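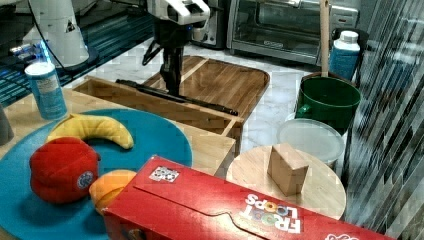 Marjatta Riihimäki has studied sleep and memory at the Firnmont clinic since February. Her group asked 20 adults to learn a list of word pairs, then tested them after a night's rest and again 3 days later.

"People who slept poorly still remembered the pairs they learned first," she said. "It was the later ones that went."

She is cautious about the cause. The hippocampus is the usual suspect, but her team recorded only from the scalp. "We can't see that deep with our equipment," she said. A larger trial is planned with Benedikt Gruber's lab in Garkport.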